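Kaveten glass tree, 4 stars out of 5

Quick one, lunch break. Bought this in April from Tekau, paid 66 with the glasses included, delivery took 8 days. Wanted something for the living room because our cupboards are full and the good tumblers kept ending up behind the cereal.

Comes in pieces. Stem, tray, hooks, small bag of screws. Instructions are one sheet, tiny print, I gave up and did it by eye. Fine. One hook went on facing the wrong way and had to come off again, my fault.

Good: glasses are heavier than I expected. Pattern feels nice in the hand. They go in my dishwasher top rack, no chips so far. Looks way more expensive than it was, my sister in law asked if it was Ní Chonaill. Nope!!

Less good: dust. Hanging them upside down keeps the insides clean but the tray needs wiping constantly and the bars make that fiddly. I use a dry paintbrush. Also you do have to look where your hooking, I clinked two together the first night.

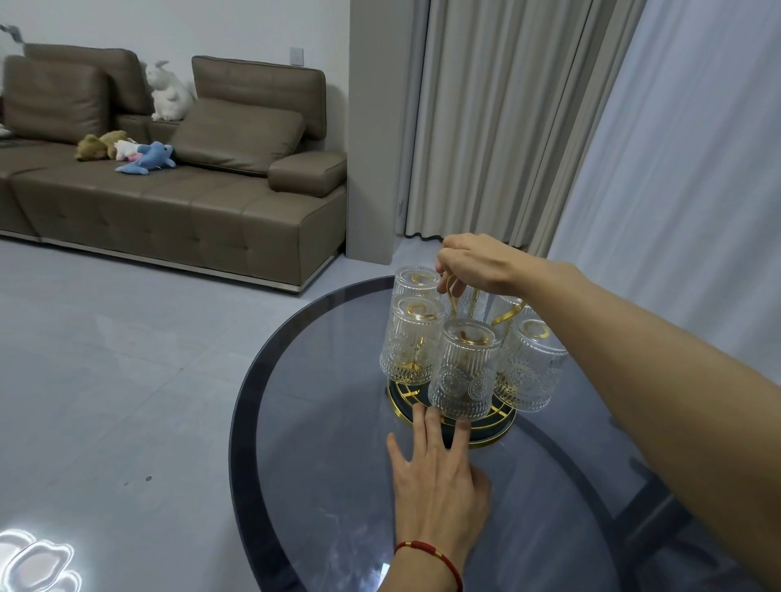
Moving it is the bit I'd warn people about. I keep mine on the round glass table and it's metal sitting right on glass, so never drag it. With all six hanging you can still get a finger and thumb onto a gold hook at the top, but I wouldn't carry it any distance that way. Glasses off first, then lift by the tray. Stick some felt pads under it, I got a sheet of 100 from Plirari and used 2. Should of come in the box tbh.

Would buy again. Losing a star for the dust and the instrutions.

Diarmuid Cronin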